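Good practice for doorways in indoor navigation sim tests?

Asked July 2022 in Mobile Robots > Testing and Safety

We're writing house rules for sim testing before anything gets to roll down a real hallway. The planner is Kisero, our scenes come from Plolby, and we have 761 runs logged. Open rooms are easy to score. Doorways are where we argue! Do you count a pass when the base clears the door frame, or only once it has picked a safe path through whatever is in the next room? And do you allow clutter on the floor past the door, or keep that for a separate test?

A view from one of the doorway runs: 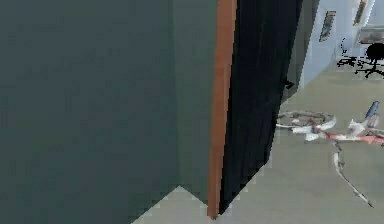 Doorway run, simulated. Door nearly edge-on, bicycle lying on the floor in the room past it.

Answer 1 (20 votes, accepted)

Oh, I love this question. We fought over the same thing and ended up with two scores per doorway, which cleared up a lot. Score one is clearance: no contact with the frame, the door or the handle. Please include the handle! Plenty of collision models treat a door as a flat slab, and a lever at the wrong height will catch a sensor mast. Score two is what happens past the door: the robot has to slow down until it has a good view of the floor.

Keep the clutter in. Bikes are great for this -- thin tubes, gaps, odd shapes. Office chairs too, with those spread-out legs. Just write down the scene version with every run, and don't let anyone change the pass limits after seeing the results.

Answer 2 (2 votes)

We use Nisbet and do 280 runs per door, half with the door partly closed. Works great for us. Not sure how Plolby handles handles.

Answer 3

Check the Selley template, it has a doorway page. Also do it with the lights low, if your sim does lights!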